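Clorkby Home Forum > Storage and laundry > Puffer coats, fold or hang?

tansy_36
Jul 9, 2024
Winter stuff finally going away, should of been done in May. Mine's a beige puffer, poppers down the front, stand-up collar. Do the poppers up first or leave them? Spread out it takes up half the bed.
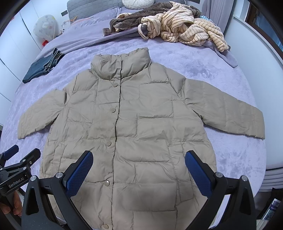

Sleeves out, coat laid flat

baver13
Poppers up, always. Arms in across the front, then fold bottom up to the collar. Don't vacuum bag it — mine sat in one all summer and came out like a pancake.

Mrs_Kettle
Disagree re bags. Fine if it's a few months. Tumble on low with tennis balls after, 100 times easier than giving up a whole shelf.

baver13
Tennis balls did nothing for mine. Depends on the filling I supose.

tansy_36
No bag then. Had a go, jeans got done too.

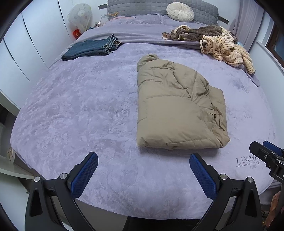 Mrs_Kettle
Shelf depth is what I'd check before anything. My Clasum unit is shallow and coats stick out over the edge, so the door never shuts. Your bundle's a sort of rectangle already, so it might go in sideways, and the jeans in their long fold could lie flat underneath. Stripy knit needs folding as well, not hanging, it'll stretch.

kusuma1337
Or just hang it?? Wide hanger, back of the wardrobe, done. Folding leaves creases.

tansy_36
No rail space. Creases drop out once it's worn imo. Knit is next, promise.

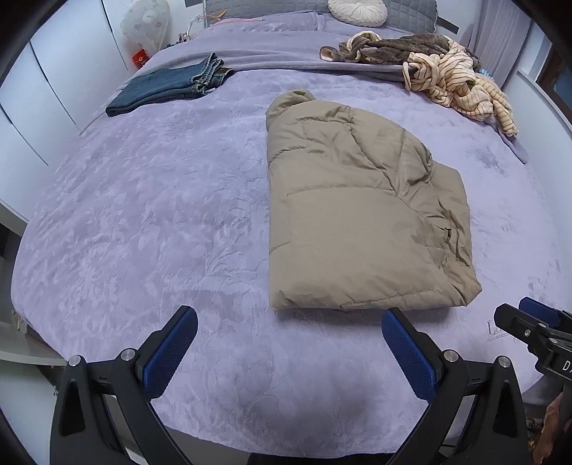 Coat and jeans folded, pile still to do

baver13
That'll do. Heavy things at the bottom, coat on top — don't squash it.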